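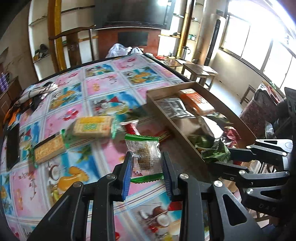
2020-09-05

Packing by gripper is slower than packing by hand, and the rate sheet at Destow still has only one column. I raised this again before the start of the shift and was told to log the gripper sessions under "other duties" until a second column exists. The morning's work was single packets into the open cardboard box, one gripper taking the packet and the other kept over the near corner of the box. The small clear packets with the green crimped ends are the ones I would use to argue the point. A hand takes one by the film, anywhere, without looking. The blue pads have to meet it with the food between them, and the film gives no useful resistance before the piece inside does. Close too early and the packet slides out toward the strip. Close too hard and the customer gets crumbs. I have packed these by hand for long enough to have forgotten there was a technique, and it has taken me most of the week to get one back.

Target for the day was 60 complete boxes' worth of placements. I logged 16 before the first break and did not catch up afterward. The sheet does not distinguish between a placement that was redone and one that was done slowly, so I have begun marking redone ones with a dot in the margin. No instruction covers this. If it turns out to be wrong I will stop.

Notes on setup, for my own use. Table height is a little low for me when both grippers are in use. With bare hands the forearm can rest on the box wall, but with the grippers the tool adds length past the wrist and the elbow has to go up and back. By midmorning the load is in the shoulder and not in the fingers. On the old bench it was always the thumb joint. I asked whether the table could be raised and was told that the height is meant to match the cell at Peltine, where the arms are mounted to suit that height and will stay that way. So the table is set for the machine, and I stand on the flat or I stand on a mat. I tried the mat. It helps the lower back and does nothing for the shoulder.

The tablecloth question came up again. It is glossy and printed all over with fruit and flowers, and I had assumed it would be taken away before recording began. The process people want it kept. Their reasoning, as I understood it, is that a cell that has only seen packets on a gray belt will fail the first time somebody changes the belt, and the packets themselves carry pictures of food, so it may as well learn early that a picture of a coconut is not stock. I have no objection. My own eye was caught by it on the first day and has not been since. The gloss does make a thin wrapper slide, though, and a flat packet has to be chased across the cloth until it meets another packet or the box wall. I do this with the second gripper as a stop. It works better than pressing down, which only pushes the packet away at a lower angle.

Procedure changed at the second break. Until then we were filling the box in a fixed order, large items against the far end and small ones forward. Now the order is open, provided the box ends up with the right contents and nothing stands above the wall. I prefer it. The fixed order came from the hand bench, where it was there to let the checker read a box at a glance. There will be no checker on the Peltine line in the same sense. A camera reads the contents against the list and Drestano passes or rejects the box, so the order has no reader. It took two years to train that order into everyone and one sentence at break to remove it.

I spent some of the afternoon on the upright items. A carton is easy, having edges and weight. A pillow packet with air in it will stand if it is wedged and fall if it is not, and the fingers need room on both sides to open again before they can be withdrawn. The mistake I make most is placing the packet correctly and then knocking it over while letting go. With the hand, release happens in one direction, upward, and the fingers get thinner as they leave. The gripper gets wider when it opens. I have started placing the packet a finger's width short of where I want it, opening, and nudging it home with the outside of one jaw. That is two motions in place of one, but I get fewer dots in the margin. 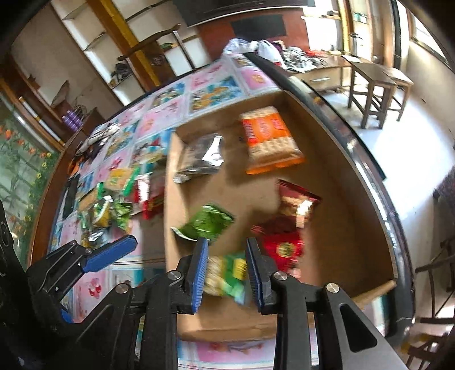
Whether a nudge counts as part of the placement is undecided. I asked, and the answer was that it depends what we want the cell to copy. If everyone nudges, the arms at Peltine will nudge, and the cycle time goes up by whatever a nudge costs. If nobody nudges, more packets fall over in the box. I said that was a decision for whoever owns the cycle time. It was written down as an open item. There are a number of open items now and they are kept on the same page as the cleaning rota.

On hours. The notice about the Leblanc arms went up in its revised version today. The cell is to be installed at Peltine in November. The hand bench there closes for the assortment boxes and remains for the gift range, which is irregular in shape and has ribbon. Our own bench is not mentioned in the notice except as "supporting recording activity." I read it twice to see whether there was an end date on that and there is none. Those of us on recording keep the base rate and lose the piece rate. For a slow packer this is a gain. For the fast ones it is a cut, and the fast ones are the people they wanted on the grippers. Two have asked to go back to the bench for as long as there is a bench. I have not asked. My piece rate was average, and the difference over a month comes out small enough that I would take the quieter room for it.

The quieter room is a real consideration. There is a window and daylight, and no belt noise. One can hear the film crackle, and I use this more than I would have guessed. The sound of the film tightening comes a moment before the packet is secure, and I now close to the sound and stop. I mentioned it to the process people as something the arms will not have. They were interested and asked whether I could do it with ear protection on, for comparison. I did one run with and one run without. The run with ear protection was slower and had more dots. I would not draw much from two runs.

Something I have been trying to put down accurately and have not managed. On the hand bench the skill was in speed, and it belonged to the person, in that if you left, the line slowed down until the next person learned. Here the work is the same box and the same packets, but the thing produced is the record of how it was done. The box itself gets emptied out on the table afterward and filled again. I have put the same packets into the same cardboard many times over today and not one of them is going to a customer. I said above that the customer gets crumbs, which is habit. It does not bother me. It does change what a mistake is. On the bench a dropped packet was a loss of seconds. In recording, a dropped packet that I then pick up properly is apparently useful, possibly more so than a clean run, and I have been asked not to restart when it happens. I find this hard. The reflex is to clear the table and begin again.

Training. There was a short session on the gripper mechanism itself, which I had been asking for. The linkage keeps the pads facing one another as they close, and this explains why a round packet can be taken from the side without being rolled. The ribs in the pads collect film dust and sugar, and grip drops off before it can be seen. I had been wiping mine at the end of the day. From tomorrow I will wipe them at each break. The pads are a consumable and are to be replaced at 200 hours, or sooner if the ribs are worn. Nobody present could say how many hours mine had done, and the logbook for the pair starts partway through. I have written today's hours on the inside cover and will count from there.

I asked in the same session what happens to the job title. We are still "packer, grade 2" on paper. The people who will stand beside the cell at Peltine are to be called operators, with a higher grade and a shorter list of tasks: refill, clear jams, sign off rejects in Drestano. The vacancies are open to us. It is a long commute in the winter. I have the form and have filled in the first page. The second page asks for experience with automated equipment, and I do not know whether holding the gripper counts, given that the only automatic part of it at present is me. I will ask how others have answered before I write anything.

Shoulder sore on the right side, left side normal. Try swapping the lead hand for the first hour and see if the dots go up. Ask about the second column again. Bring own cloth for the pads.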